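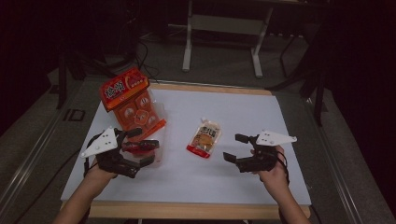 # The Price of a Good Goodbye

The funeral home in Trutham will now write your mother's obituary for you. You fill in a form on its website, fourteen boxes if you skip the optional ones, and a draft comes back before you've found your other shoe. Hobbies go in one box. "Special memories" go in another, with a limit of 572 characters. The service is called Rallia, it's sold to funeral homes by a company named Breltent, and the director I spoke to in September told me families love it.

I'm sure some do. Writing an obituary is a rotten job handed to tired people on a deadline. I wrote my father's at a kitchen counter between phone calls, and I left out his sister. She has forgiven me, mostly. If a form had asked me "Surviving siblings?" I would have remembered her, and I'll give the form that much.

What I don't buy is the rest of the pitch. Breltent's brochure promises "a lasting tribute worthy of a life well lived," and then lists three price levels for it. The basic notice runs for thirty days. The middle one stays up for a year and adds a guest book. The top one, at $719, is described as permanent. I asked the company what permanent meant. The reply said the page would remain available "for the lifetime of the platform." So the page lasts as long as the firm does, and the firm is younger than my car.

Newspapers were never saints about this. Plenty of them charge by the line, and everybody who has placed a notice knows the small shame of cutting a grandchild's middle name to save a few dollars. But the paper got printed, and somebody's aunt clipped it. The library in Dhillon has drawers of them, yellow and folded, and you can read them for free any weekday until five. I spent a Monday afternoon there, and what struck me was how odd they were. One man was remembered for his opinions on gravel. A woman had "outlived three doctors who told her to quit salt." Another notice spent most of its length on a dog, and got to the husband near the end.

Then I went home and read the recent notices on the Trutham site. I read more than I meant to. They were smooth and they were kind, and after a while I couldn't tell who was dead. Everyone had a warm smile. Everyone had touched the lives of all who knew them. Two of the people, a retired bus driver and a bookkeeper, were each said to have "never met a stranger," and I happen to have known the bookkeeper. She met strangers constantly and disliked most of them. It was one of the best things about her.

The director's answer to this was that families can edit the draft. True. There's a button. But a finished paragraph is hard to argue with at a bad hour, especially when it says nice things. You'd have to sit there and take out "warm smile" and put in something truer and less flattering, with your brother reading over your shoulder. I doubt many people do it. The company says it doesn't track how much of the text gets changed, which seems a strange thing not to want to know about your own product.

There's also the matter of what happens to the answers. The form asks for a birth date, a birthplace, a mother's maiden name, the towns where the children live. Those things have always gone into obituaries, and thieves have always read them. Still, a newspaper clerk didn't keep them in a file alongside your email address. Breltent's privacy page says information may be shared with "partners who support families through life's transitions." I asked for a list of the partners. I got a second copy of the brochure.

A week after I made a test account, with no name in it but my own, I received an offer for a memorial candle subscription. The first one ships free.

I don't think anyone in this business is wicked. The director in Trutham was patient with me, and he pointed out that he used to write the notices himself, late at night, unpaid, for families who couldn't manage it. He looked like a man glad to be done with that. Some of the drawers in Dhillon must be full of his work. I went back and looked, though the notices aren't signed, and I found a couple I'd like to think were his - short, a bit stiff, one with a misspelled street.

If you have to write one soon, use the form if it helps you remember the aunt. Print the result and cross out anything that could be said of your neighbor. Ask what the thirty days costs, and ask the paper for its price too, as it may surprise you in either direction. And send a copy to the library. Dhillon takes them at the front desk, on plain paper, and there's no charge.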